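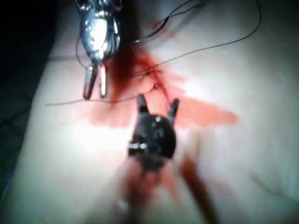

Hello again – a quick update on where your grant has gone since February. Our suturing evenings moved online in spring, so I spent most of April fighting with Pretix (the booking side works now, hooray!). Nearly 50 people have signed up, and 12 of them are from Visby, which I really didn't expect. Stisera has posted out 10 kits and still owes us four. I'd love to talk about autumn dates whenever suits you – mornings are best for me.

Recent updates
Soriano room hire: what we've paid
Kit list and prices
Booking with Pretix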